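4.2 Where the trash ends up in a bedroom

I went into this part of the study expecting kitchens to be the interesting rooms. Kitchens have rules, and people will happily tell you the rules. Bedrooms were supposed to be a quick add-on (we gave them one page in the interview guide, and I wanted to cut even that), and then the bedroom answers came back longer than everything else we had collected!

We talked to 31 households in Leltgate, all of them in small rented places, and asked each one to walk us through how the room gets picked up on an ordinary evening. My co-author Shaohua Cai did most of the interviews and I did most of the typing, so the complaints about handwriting are mine. The first thing that jumped out was how rarely anyone mentioned the wastebasket unless we brought it up. They talked about the bed, the laundry, the shoes by the door. Ask where a cup goes when it's finished, though, and you get a pause, and then usually "well, the floor, for a while."

That "for a while" is what I want to spend this section on. In our coding sheet we called it the floor stage, a name borrowed loosely from Hubmann's notes on desk clutter, and we split it into 3 kinds of items: cups and other containers, wrappers, and tissues. Figure 3 has all of them on one stretch of carpet, along with a flattened piece of cardboard that doesn't fit the sheet at all. We ended up filing cardboard with containers, which I'm still not thrilled about. 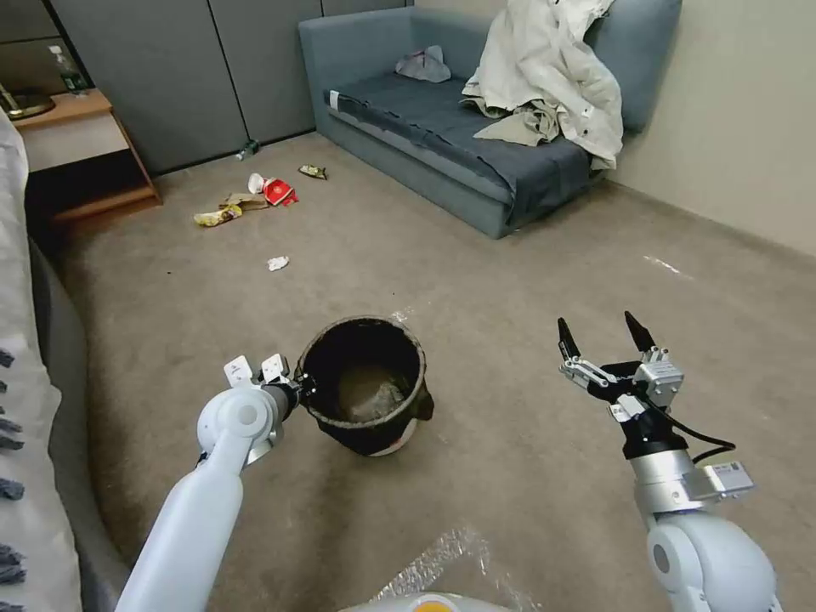
Figure 3. Floor-stage litter on beige carpet in a small bedroom: paper cup and second cup on their sides, cardboard, wrappers, crumpled tissue. Lined wastebasket in the foreground, bed at left.

What I like about Figure 3 is the mix. A tipped cup takes up a lot more carpet than a tissue does, and people seem to see it that way too. When we asked which item they would pick up first, cups won easily, and 63 percent of the answers named a cup or some other container. Wrappers came next. Tissues were last, and several people told us (a little sheepishly) that they'd pick up a tissue only if they were already bending down for something else. Crinkly clear plastic was the odd one, because people kept forgetting it was trash. One woman said she thinks of it as "packaging, so it's still sort of in use," and I have thought about that sentence every day since.

Then there's the question of what moves, the basket or the person. We had written the guide as if a wastebasket lives in one spot and trash travels to it, and that was plain wrong for a good share of our households. In a small room it is often easier to grab the basket by the rim and take it along to the mess. People who did this described one round with the basket in hand, up to three minutes long, and they were noticeably more cheerful about the job than the people who walked back and forth. Light baskets helped. So did liners, although a liner that has slumped to the bottom came up again and again as a small daily annoyance, and we never did think to ask who fixes it.

The Evotetti checklist, which we used for scoring, gives no credit for carrying the basket. It only counts whether the floor is clear at the end. We added a line for it in June, after the first batch of interviews, so the earlier households were scored from my notes and those scores are shakier than I'd like. The Monow version of the form has the line built in, and Section 4.3 uses that one for the hallway data.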